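About Lustcombe

Small shop, 2 rooms in Folinwood. We teach robots hand work by remote control. Operator moves, robot follows, we save the run. 2,366 runs logged so far, mostly for Boyer.
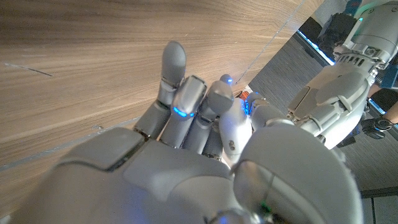
How long does it take to learn to drive the hands?
Most new operators need a week of practice, then they record on there own.

Started in August with one arm and a borrowed bench. Hiring operators now, no robotics backround needed.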